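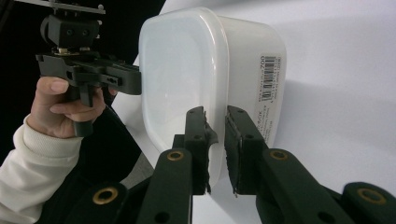
Boîte alimentaire en plastique blanc, étiquette du produit encore en place sur la paroi.

Boîtes de conservation : étiquettes, lavage et rangement
Fiche pratique du service Économie domestique de Bruvura – mise à jour le 25/06/26

Retrait de l'étiquette
Les étiquettes à code-barres se décollent mal à froid. Il convient de remplir la boîte d'eau chaude du robinet, de patienter 20 minutes, puis de soulever un angle avec l'ongle. Les résidus de colle s'enlèvent avec un peu d'huile de cuisine, suivie d'un lavage au liquide vaisselle. Les lames et les tampons abrasifs sont à proscrire sur le plastique translucide.

Avant la première utilisation
Relever la contenance et les consignes du fabricant (micro-ondes, congélateur, lave-vaisselle) avant de jeter l'étiquette. Laver la boîte et son couvercle séparément, rincer, laisser sécher à l'air, ouverture vers le bas.

Taches et odeurs
Pour les traces de sauce tomate, appliquer une pâte composée de 2 cuillerées de bicarbonate et d'un peu d'eau. Laisser agir une nuit. Une boîte rayée en profondeur ou déformée ne doit plus recevoir d'aliments – elle peut encore servir à l'atelier, pour la visserie.

Rangement
Empiler les boîtes de même format sans leur couvercle et disposer les couvercles à la verticale, dans un bac distinct. Les boîtes fermées humides prennent rapidement une odeur de renfermé.

Rédaction : Lilla Halász. Relecture : Viorica Ivanov.
Voir également la fiche 111, « Congélation des restes ».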